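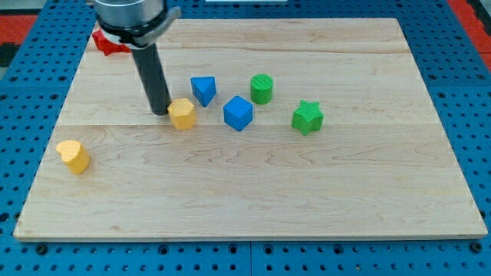
The block-pushing bench at Travport, with the arm's rod down beside a yellow block.

Fault Reviewer, Robot Test Bench (fixed term, 11 months)
Prakance, Travport site
Apply by 15 Feb 2026

Last October the arm on our block-pushing bench kept moving after it had been told to stop. It happened on 2 occasions. Both times the rod pressed down on the board until an operator hit the red button on the wall, and both times the log said the stop command had been received and obeyed.

We had an explanation within a day, and the vendor of our control software, Bai, had another one by the end of the week. Ours blamed a stale position reading. Theirs blamed a loose connector. The connector was replaced, the software was updated, and the arm has behaved itself since. Some people here would call that fixed. The group hiring for this job would not. Two changes were made at once, neither fault was ever reproduced, and a quiet winter proves very little about a problem that showed up so rarely in the first place.

We want someone to take the whole thing apart again, starting with the assumption that both explanations may be wrong.

What the work is

The bench task is simple. A typed instruction asks for a block to be moved, for example "push the yellow heart toward the green star," and the arm slides it across the board with the tip of the rod. Forces are low when things go right. You will be trying to find out what happens when they don't.

You will go through 17 weeks of logs by hand, including the dull stretches. Our own automatic checker passed both incidents as normal, so please don't plan on leaning on it. You will write and run stop tests at different speeds and rod heights, with blocks on the board and without. You will measure how long the arm takes to come to rest after a stop, using a clock that does not belong to the control software. You will also look at the written procedure for working near the board, which was last revised before the current arm went in.

You will report to the safety lead at our Kerkonbridge office, outside the team that built the bench. That was done on purpose.

What we need from you

At least 2 years of hands-on work with industrial or lab robots, with some of that spent on things that were broken. You should be able to read a wiring diagram and a timing trace, and write a page that a new operator can follow. Some scripting is needed for sorting logs. We don't care which language.

A degree is fine. So is a background in machine repair, elevator maintenance or anything else where a stop that doesn't stop gets taken seriously.

If your experience is mostly in training models and making demos, this is probably the wrong job. We have plenty of demo footage, and the arm looks excellent in all of it.

What you should know before applying

You may spend the full term and be unable to say what happened. We would accept that as a result if the testing behind it is sound. You will have the authority to shut the bench down, and the schedule will make you unpopular for using it. Bai has agreed to supply its source code for the stop routine. As of this posting we have received part of it.

The job is on site in Travport, full time, with occasional travel to Kerkonbridge. No remote option.

How to apply

Send a resume and one page about a fault you worked on where the first explanation turned out to be wrong. Tell us how you found out. Skip the cover letter. Applications go through the Prakance careers page under "Fault Reviewer," and interviews include an hour at the bench with real log files.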